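# Manta listrada Stodia

A manta Stodia integra a linha de têxteis para quarto da Skerimik e destina-se ao uso diário em camas, poltronas e áreas infantis. O padrão é composto por listras escuras e finas sobre fundo creme, combinação que se mantém em todos os tamanhos da linha.

A peça é fornecida em três medidas: berço, solteiro e casal. A referência 181 corresponde à versão de solteiro, a mais procurada por pensões e casas de hóspedes. A gramatura é de 400 g/m² em toda a linha, com bainha costurada nos quatro lados.

## Utilização

Em quartos de adultos, a manta pode ser mantida dobrada aos pés da cama, sobre colcha ou edredom de cor lisa. Em quartos partilhados com crianças, serve de camada adicional sobre tapetes de atividades, inclusive quando o tapete é estendido em cima da cama. Não substitui o colchão nem deve ser utilizada como superfície de sono para bebês.
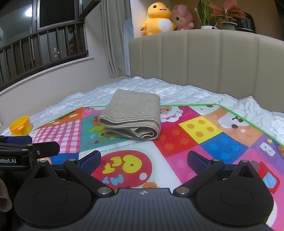 Para guardar a peça, recomenda-se dobrá-la ao meio no sentido do comprimento e repetir a operação até obter um volume compatível com a prateleira. As dobras não devem ser prensadas. Em armários fechados, convém alterar a posição das dobras a cada mudança de estação.

## Conservação

- Lavar à máquina em água fria, em ciclo delicado, separadamente de peças brancas.
- Não utilizar alvejante nem amaciante concentrado.
- Secar à sombra, na horizontal.
- Passar a ferro em temperatura baixa, pelo avesso.

Na primeira lavagem pode ocorrer ligeira perda de fibras soltas. Manchas de tinta escolar ou de alimentos devem ser tratadas com sabão neutro antes do ciclo completo.

## Encomendas e trocas

Os pedidos são expedidos pelo armazém Orisier. As encomendas confirmadas até quinta-feira ao meio-dia seguem na mesma semana. O prazo para troca é de 14 dias a contar do recebimento, desde que a peça não tenha sido lavada e conserve a etiqueta de origem.

Para compras institucionais, incluindo creches e unidades de hospedagem, os pedidos de cotação devem ser dirigidos a Jonatan Forsberg, do departamento comercial, com indicação da medida, da quantidade e do endereço de entrega. As fronhas da coleção Malhotra, no mesmo padrão, são vendidas separadamente.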